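Been asked by a few of you how the job hunt went after I left Bevan, so I'm going to put it all in one place. Get a cup of tea, I do go on a bit. (1/9)

First thing I did was read every "best places to work" list I could find. Karbridge was on two of them, quite high up, and I got properly excited about it. Big insurance firm, nice canteen, a choir! I'd have applied for the choir alone. (2/9)

Then I sat down and read how the lists were put together. One of them scored firms on average pay across the whole company, so a handful of very well-paid people at the top can lift everybody else's number. Worth a look before you fall in love with a place. (3/9)
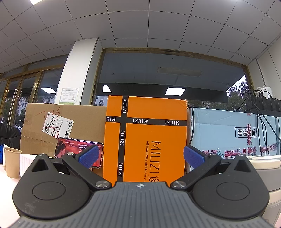
Sorry to butt in, but did the list say anything about how long people stay? My sister's old firm won one of those awards the same year half her team handed in their notice.

Oh, no need to be sorry, and no, it didn't, not a word! I ended up asking at interview instead. At Karbridge they told me they'd have to get back to me, and they never did. At Rinar the manager knew straight off that 14 of her 32 people had been there since before the office move. (4/9)

Rinar isn't on any list, by the way. They do payroll for small firms and I'd only heard of them because their office is next to my dentist. The advert was four lines long and one of those was the postcode. (5/9)

Money, as I know some of you are dying to ask. Karbridge would have paid more on paper. But the pension at Rinar is better, the train fare is a good bit less, and holiday goes up after the first year. I did it all out on the back of an envelope and there was hardly anything in it. (6/9)
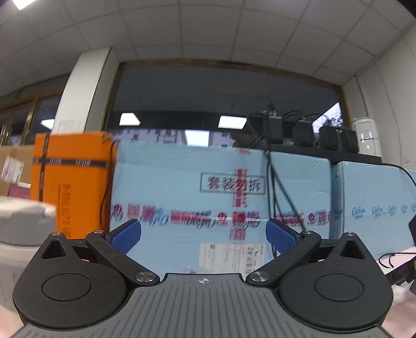 The envelope did leave out the hours, mind you, and I wish I'd put them in from the start. Karbridge wanted everyone in by eight and the walk from the station is 20 minutes, uphill, so I'd have been leaving the house in the dark from November onwards. I'm too old and too fond of my bed. (7/9)

I should say I did talk to Wemov as well, and they were lovely, very kind people, but it was a six-month contract and I wanted something I could settle into. If you like moving about - and plenty do - I'd send them your CV without a second thought. (8/9)

So I said yes to Rinar and I start after the bank holiday. If anyone wants the questions I took along to the interviews, send me a message and I'll type them up, though my handwriting is dreadful and it may take me an evening or two. (9/9)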